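4.2 Loading a sorting scene and checking the planner

Before you start, the Suvo planner service must be running and the arm model must be loaded. Scene files are kept in the Giltska workspace folder.

1. Open the scene list and select the tabletop sorting scene.

2. Set the random seed to 424. Any other seed changes the starting layout, and your results will not match the reference log.

3. Set the planning time limit to 500 ms and the number of attempts per target to 3.

4. Click Reset. Wait until the status line reads READY.

NOTE: The first reset compiles the collision meshes and can take several minutes. Later resets use the cache.

5. In the Perception tab, turn on object poses. Each loose piece on the table should have one entry in the pose list. Delete duplicate entries before planning.

6. Add the tray organizer to the collision set. It is not added by default.

CAUTION: Do not lower the collision margin to clear a failed plan. The same settings file is read by the hardware driver.

7. Move the arm to the pre-grasp pose and compare the viewer with the reference render.
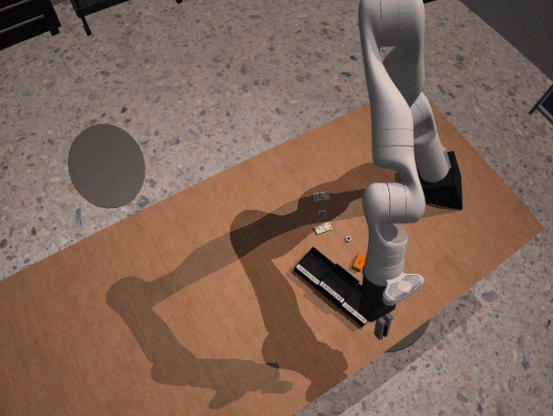 Vilja Juntunen, Rissanen documentation group
Revised March

The fingers point down with nothing between them, and the black housing overlaps one end of the organizer in this view. Two arm shadows fall across the table. If only one shows, reload the lighting file.

8. Click Plan. The reference log for this seed ends at step 1,067.

If planning stops with error FAKLOW_TIMEOUT, see section 4.5.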